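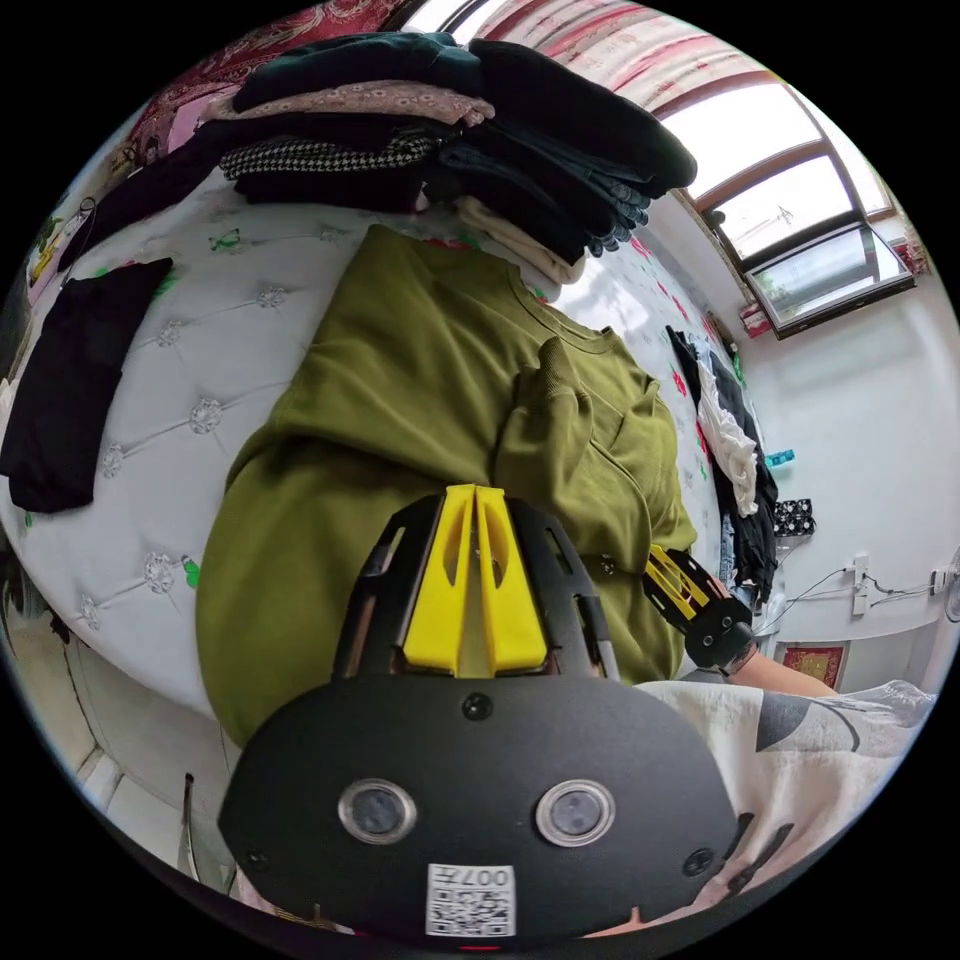
Mokden fold: is anyone still doing it after the first month?

Posted by hemline_hal
Tuesday, May 9, 2023

The Mokden fold gets recommended in every second thread on this board and I'd like to hear from people who have stuck with it, because I have my doubts. I started in January. The claim, for those who missed it, is that if you fold everything into the same size packet and stand it on edge in the drawer, you save space and never dig for anything again. T-shirts, fine, I'll give it T-shirts. Sweatshirts are where it falls apart for me. The olive green one on the bed is a good case: you lay it out, bring the sleeve across the middle, and you already have a thick ridge running right through the part you're supposed to fold next. Do the other sleeve and it's worse. By the time you've gone in thirds you have something like a throw pillow, and it will not stand up, it leans on its neighbors. The tall pile at the head of the bed is plain flat folding, jeans and all, and it takes up less of my life.

So what am I missing? Or is this one of those things people do for a weekend and then post about?

drawer_liner wrote:

You're missing the step where the sleeve gets folded back down on itself. Sleeve straight across is the department store way and yes, it makes a ridge. Mokden has you bring it in and then turn it down along the side, so it runs the long way of the packet. The bulk is spread out then. It's in the second chapter.

hemline_hal wrote:

I've read the second chapter. I've done the turned-down sleeve. With a dress shirt it works. With sweatshirt cuffs you get a lump at the bottom corner in place of a ridge in the middle, and I can't say I see the improvement.

oldsockbin wrote:

I'm with the OP. I gave it a fair shot, went through the whole closet, and kept it up for sweaters until the weather turned. What did me in was taking one out. You pull one packet, the ones on both sides relax into the gap, and putting it back means opening the row up with your other hand. The pictures are always of a full drawer that nobody is using.

Also not one of these books ever deals with a hood.

starch_and_steam wrote:

Hoods: fold it forward onto the chest before you do anything else. Then treat it as part of the body. You're welcome.

oldsockbin wrote:

And then it's twice as thick at one end. I know how to fold a hood, I'm saying it doesn't make a rectangle.

two_basket_tess wrote:

Can I put in a word for the folding board? I bought the Pluvine one for $25 and it solved the "same size" part for me completely. You lay the shirt face down, flip left, flip right, flip up, done. My folding is all the same width for the first time in my life and I've been doing laundry for a family a long time. It does sweatshirts too if you're a bit firm with it!

hemline_hal wrote:

$25 for hinged plastic. I'd want to see it handle anything heavier than a T-shirt before I believed it. Does the side panel stay down on its own, or do you hold it while you do the next one?

two_basket_tess wrote:

OK, you do have to hold it a little with heavy fabric. And it's too narrow for my husband's big sweatshirts, I have to tuck the sleeves in by hand first and then use the board. But the T-shirts!

hemline_hal wrote:

So for the one garment I asked about, you fold it by hand and then put it on a board. I'm going to hold on to the $25.

mothball_ny wrote:

A piece of cardboard does the same job, by the way. Cut it to the width you want, lay it at the collar, fold around it, slide it out. I've used one for years and it cost me a cereal box.

On the original question, I think you're all arguing about the wrong thing. It's drawer depth. My old dresser is a Hauser with shallow drawers, and a sweatshirt packet standing on edge sticks up past the top, so the drawer above scrapes it every time. In my spouse's dresser, which is deeper, the very same fold is fine. The book never tells you to measure first. I went through it looking for a single number and there isn't one.

drawer_liner wrote:

There's a table at the back. You adjust the last fold, halves or thirds, depending on depth.

mothball_ny wrote:

The library copy I had didn't have a table at the back. Is that a newer edition?

drawer_liner wrote:

Might be. Mine's the one with the workbook pages.

gray_heather wrote:

I'd like to question the space saving as well, since everybody repeats it and I never see anyone test it. I did, once, on a dull Sunday. Five sweatshirts, one drawer. Flat in a stack first, then on edge the Mokden way. Same five, same drawer. They filled it either way. The room left over was in a different place, that's all: above the stack, or at the end of the row. A sweatshirt has a certain amount of cloth and air in it, and folding doesn't get rid of the cloth.

What you do get is being able to see them all at once. I'd call that a real point in its favor and I wish people would stop there.

starch_and_steam wrote:

Nobody stacks flat to the top of the drawer though, because it's a pain to reach the bottom one. So in real use you do fit more on edge. Your test counts air that people don't use.

gray_heather wrote:

I use it. I stack right to the top.

starch_and_steam wrote:

Then you're the exception and I'd hate to be your bottom sweatshirt.

two_basket_tess wrote:

Which brings me to the pile on that bed. Hal, there's a cream sweater hanging out at the bottom of it! That is exactly the problem with a tall stack. Whatever's at the bottom gets squashed and pulled around and you forget you own it.

hemline_hal wrote:

Fair hit. It's a stack of mixed stuff, with denim in it and a folded green thing on top, and I wouldn't store it that way. It's a staging pile. But take it the other way: if I have to sort by type and fabric before I can even start folding, that's another round of handling for each piece, and then the method isn't quick either. The book says it's quick.

oldsockbin wrote:

Book also says you'll enjoy it.

press_cloth wrote:

Long-time reader, rarely post. I worked in the stock room at Mandent (the clothing outlet, before they closed our branch) and we folded sweatshirts all day long. No method had a name. What we were taught:

Face down. Smooth it from the collar toward the hem with the flat of your hand and get the air out, most people skip that.
Side in to the middle of the shoulder, sleeve turned down.
Other side the same, but shift the second sleeve over a little so it lies next to the first one and not on top of it.
Hem up to the collar, once. Not thirds. Thick fleece doesn't want thirds.

If you offset the sleeves you get most of the way to flat. It won't stand on edge in a drawer and we never tried to make it. They went on a shelf, short stacks.

And do it on a table if you have one. A quilted bedspread with tufting and buttons gives way under your hand, so you never get the thing smooth to begin with.

hemline_hal wrote:

That I can use. Offsetting the sleeves makes sense and it isn't in my edition of anything. I'm less sure about the table, I've always folded on a bed and my shirts come out all right, but I'll try both with the same sweatshirt before I say more.

drawer_liner wrote:

Offsetting is in the book. It's in the bit about knitwear.

hemline_hal wrote:

Page?

drawer_liner wrote:

I'd have to look. I lent it out.

mothball_ny wrote:

Ha.

gray_heather wrote:

For what it's worth, the sticky thread on this has 2,230 replies and I went back through the last 100 or so pages of it over the winter. Plenty of first-week posts. Hardly any from people a year in. Doesn't prove they quit, people who are happy with their drawers don't log in to say so, but I'd have expected a few more.

starch_and_steam wrote:

Year in, four drawers, still doing it. T-shirts, pajamas, kids' pants. Sweatshirts are on the closet shelf.

oldsockbin wrote:

So you don't do it for sweatshirts.

starch_and_steam wrote:

I don't do it for sweatshirts, no.

hemline_hal wrote:

Tried it tonight, press_cloth's way. One on the bed, one on the kitchen table. The offset sleeves are an improvement on both. The table one is flatter, I'll admit, but not by as much as I was led to expect, and I had to clear the table first. Neither one stands up. They're on the shelf now. Leaving the thread open in case drawer_liner gets the book back.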